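Lab Automation Forum – Demonstration Data – Glassware tasks on dark cloth

skonen_bench
Our group is gathering demonstrations of tube and pipette handling so that a policy can be trained on them. The total in June was 1699 episodes. We request comments on the setup before the next block is recorded at Skodholm. 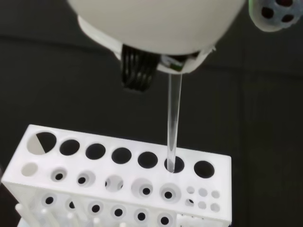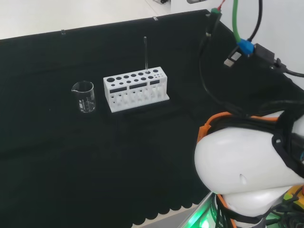 Test tube rack and beaker on the black cloth

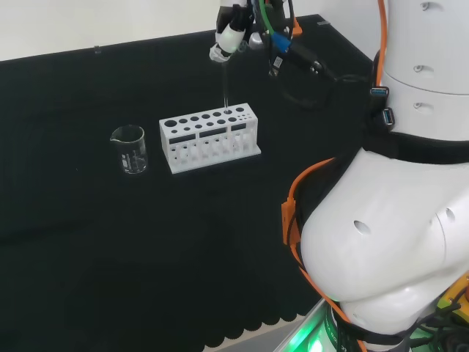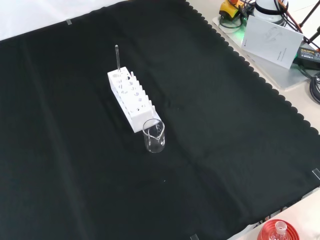 Mendoza Group, Bench Robotics Section

skonen_bench
Each episode starts from a reset by the operator. Failed insertions are kept and labeled as failures.

lokix_user
Thank you for posting. I would advise against mixing the tube and the pipette under one task label. The pipette tip is lowered into a rack hole in your third picture, and a model will need to know which motion is wanted.

dr_tray
I do not agree. We trained on mixed labels with 4 operators and saw no loss. Position of the rack mattered far more – ours hardly moved, and the policy failed as soon as it did.

lokix_user
Four trained operators are a different case. With new staff, around 47 of our episodes had to be relabeled by hand.

skonen_bench
Both points are noted. Two labels will be used from the next block onward, and the rack will be turned between episodes. The cloth will stay as it is.

dr_tray
Please consider a second cloth color as well. Clear glass on black is the easy case.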